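Jetberg opens its home-task collection to new contributors this June

Hi from all of us at Jetberg! I get to write the news this time, and it's news I've wanted to share for months. Our Undska project has passed 1593 recorded demonstrations, every one of them made in a real home by a person holding one of our hand-held grippers.

We started in Farnon with 2 grippers and a long list of chores. Now we want bedrooms, kitchens, hallways, whatever you've got (messy is fine!). The learning system picks up how to grasp things from the way people do it, so we need lots of different hands and lots of different furniture.

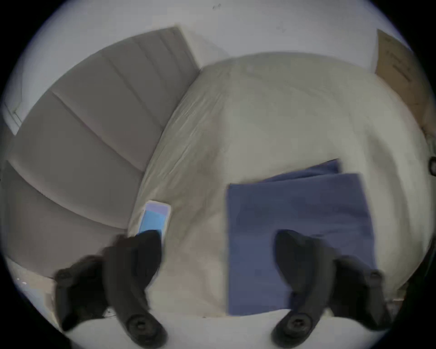
Gripper fingers at a folded navy cloth and a smartphone on a bed. Photo: Jetberg

Soft things are my favorite part of the set. So far 298 of the demonstrations involve cloth of some kind, and I'd love to see that reach 600 before we hand the next batch over to our training partners at Ruchti. Towels, shirts, pillowcases, bring them on!

Contributors get a gripper on loan, a short practice session and a task list they can work through at their own pace. Sign-up is open through the end of June on the Undska project page, and press questions can go to the Jetberg news desk.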